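Dritville Solar Heat Network

The Dritville Solar Heat Network is a district heating scheme serving the town of Dritville and part of the neighbouring parish of Plakness. It collects heat from the sun in a field of flat-plate collectors, holds it in an insulated water pit, and sends it to buildings through buried pipes. The network supplies 682 connected properties, most of them terraced houses, together with a primary school, a swimming pool and the units on the Plakness Road trading estate. It is run by Stulent, a company limited by guarantee in which each connected household holds one vote.

Background

Dritville lies beyond the end of the gas main, and until the network opened most homes there were heated by oil or by electric storage heaters. A study of heating costs was carried out by the district council after two winters of high oil prices. It compared individual heat pumps, a wood-chip boiler house and a central solar field. The wood-chip option was dropped on account of lorry traffic through the town centre. Individual heat pumps were found to be workable, but the local electricity substation would have needed a second transformer, and the cost of this was put on the council's side of the account.

The solar option was drawn up by the engineer Kenta Ebihara, who had earlier worked on seasonal heat stores for greenhouse growers. His outline placed the collectors on a disused gravel working north of the town and used the deepest part of the excavation as the storage pit. This removed most of the digging from the budget. Planning consent was granted with conditions on fencing, surface drainage and the height of the pump house roof.

Collector field

The field consists of fixed collectors mounted in rows facing south at a tilt of 38 degrees. The angle is steeper than would be chosen for the greatest yearly yield. It favours spring and autumn, when the heat can be used directly, and it helps snow to slide off the glass. Rows are spaced so that the lower edge of each collector remains clear of shade at noon in October.

Each collector has a single sheet of low-iron glass over a coated metal absorber, with mineral wool behind. The fluid in the collector loop is a mixture of water and propylene glycol. It does not mix with the water in the store or in the town pipes, and heat passes between the circuits through plate heat exchangers in the pump house. The flow in the loop is varied to hold a steady outlet temperature, so that on dull days the pumps run slowly and on clear days they run near their limit.

When the store is full in late summer, surplus heat is shed by running the collector loop at night, which allows the panels to cool the fluid to the open air. This practice is also used to protect the glycol, which breaks down if it is left standing in hot collectors.

Heat store

The store is a lined pit filled with treated water and covered by a floating insulated lid. The sides slope at an even gradient and are lined with welded plastic sheet laid over a felt layer. Water is drawn off and returned through three diffusers set at different depths. These slow the water as it enters and keep the warm upper layer from mixing with the cooler water beneath.

The lid is the part of the store that has needed the most attention. It is made in sections, with insulation between two sheets and a slight fall towards a central sump from which rainwater is pumped. In the second year of operation, moisture was found in the insulation of several sections on the western side. The affected sections were opened, dried and fitted with vents, and the loss of heat through the lid fell in the following heating season.

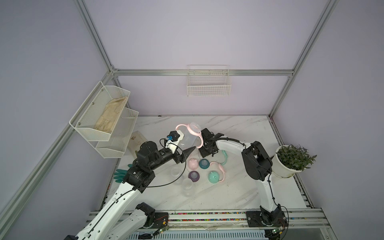 Heat losses through the sides and floor were high in the first 7 months, when the surrounding ground was still cold. As the ground warmed, these losses fell and have since been steady. The water table lies well below the floor of the pit, and monitoring wells on the downhill side are read each quarter for level and temperature.

Distribution

Heat leaves the pump house in pre-insulated steel pipes buried beneath the verge of Quarry Lane. Branches to individual streets are of flexible plastic pipe with a bonded foam jacket. A leak detection wire is cast into the foam of the steel sections and reports changes in resistance to the control room.

Every connected building has a heat interface unit, a wall-hung cabinet that holds two small heat exchangers, a meter and a control valve. One exchanger serves the radiators and the other heats tap water as it is drawn. The householder has no hot water cylinder. Units in the first phase were supplied by Kikuchi, and the same pattern was kept for later phases so that a single stock of spare parts could be held.

Return temperature is treated as the main measure of how well the network is running. Cooler return water allows the collectors to work more efficiently and makes better use of the store. Houses with old radiators tended to send back water that was too warm, and Stulent adopted a programme of balancing visits in which the flow through each radiator is set by hand. Properties with a persistently high return are offered a second visit before any charge is made.

Back-up plant

The solar field does not meet the full demand of the town in winter. When the upper layer of the store falls below the temperature required by the network, a heat pump draws on the lower layers and raises the heat to a useful level. This has the further effect of cooling the bottom of the store, which leaves more room for heat in the spring. An electric boiler stands behind the heat pump and is used during very cold spells and when the heat pump is out of service for maintenance.

Both machines are controlled against the price of electricity for the hours ahead. The control system may run the heat pump overnight and rest it through the evening peak, with the store making up the difference.

Ownership and charges

Stulent owns the field, the store and the pipes as far as the isolating valve in each building. The interface unit is also company property but is sited in the customer's premises under a standing agreement. Charges are made up of a fixed yearly sum, set by floor area, and a rate for metered heat. The connection agreement runs for 30 years and passes to the new owner when a property is sold.

The fixed sum has been the subject of some dispute. Owners of small flats on Plakness Road argued that floor area was a poor guide to the cost of serving them, as one branch pipe supplied the whole block. The method was revised at a general meeting on March 26, 2019, when a separate band was introduced for flats with a shared connection.

Extension to Plakness

The first houses in Plakness were joined to the network by a branch laid alongside the drainage works on the parish boundary. A further extension to the older part of the village has been studied. The bedrock there is close to the surface and trenching costs per metre are higher than in Dritville. A shallower trench with thicker insulation was proposed as an alternative, subject to the consent of the highway authority.

See also

District heating
Flat-plate collector
Heat interface unit
Seasonal thermal energy storage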